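Tabletop sorting rules (robot manipulation)

Tabletop sorting rules are the written conventions that say how a block-sorting task is set up, run and scored when a robot arm does the work on a simulated table. They cover the plain questions that come up again and again: where the blocks may start, what counts as being on a platform, when the arm may close its fingers, and what goes in the log when a run has to be stopped. The best known set among hobby and teaching groups is the Draver rules, which grew out of a shared notebook and still read a bit like one.

Background

Early block-sorting tasks were passed from one group to another as bare files, with a sentence or two of instructions if you were lucky. Two groups could run the same file and come back with very different scores, simply because one of them counted a block hanging over the edge of a platform and the other did not. The Someck workshop collected these disagreements over a winter and wrote down an answer for each. The answers were later tidied up, put in order and given the name Draver, after the folder they had been kept in. The present text has eight sections and a short appendix on naming colors, which is much loved and much argued over.

Setup

A standard table is a flat, plain surface carrying two platforms and 4 small blocks. The platforms should differ clearly in color, and the blocks should be close to one another in size and a good deal smaller than either platform. Blocks may begin on a platform or on the bare table, and a mix of the two is welcome. They don't need to be lined up. A block that sits a little crooked is a perfectly good start, and the rules gently discourage people from straightening things before a run, tempting as that is.

The arm begins above the table with its fingers open and nothing held. This is called the ready pose. Under the Draver rules the clock does not start until the ready pose has been saved, so that anyone reading the log later can see just what the arm was facing.

Moving and placing

A block is approached from above. The fingers go down on either side of it, close, and lift straight up before any sideways travel begins -- dragging a block across the table is marked as a fault even when it ends up in the right place. Travel between platforms is done at a height that clears every block on the table, including the ones the arm has already dealt with.

A block counts as placed when its whole lower face rests on the platform and the fingers have opened and moved away. Blocks may touch each other. Stacking is allowed only if the task sheet asks for it, and a block that lands on top of another by accident is scored as unplaced until it has been moved. A run lasts 60 seconds unless the sheet gives another limit.

Faults and stopping

The rules ask the operator to stop a run if the arm touches a platform hard enough to shift it, or if a block leaves the table. A stopped run is kept and logged with the others. Throwing away the bad ones was common practice at one time, and the section on faults is quite firm (for such a friendly document) that a score without its stopped runs is no score at all.

Colors and names

Shiny surfaces and strong light can make the top of a block look like a different color from its front. The appendix therefore asks that each block be given one name before the run, and that the name be kept in every log and instruction, whatever the block happens to look like from a given side.

Use and criticism

The Mulder task set follows the Draver rules closely and holds 853 starting layouts. Nevus, a smaller set made for classrooms, drops the time limit and allows dragging, which its authors felt was kinder to beginners. Critics of the Draver text say that it has little to offer on round or soft objects, and that the placing rule is too strict for crowded platforms. A revision dealing with crowding has been in draft since November.
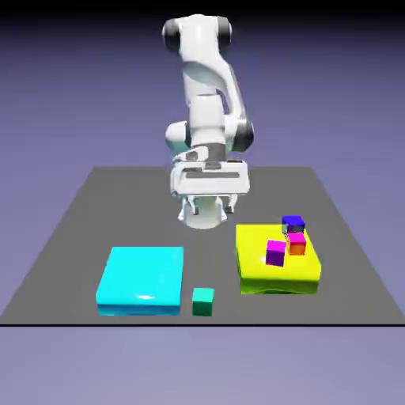 Someck Workshop -- Robot Practice and Standards Group
A four-block layout on a two-platform table, with the arm over the workspace and its fingers open. Three of the blocks share the yellow platform, the cyan platform is clear, and the teal block stands on the table between the two.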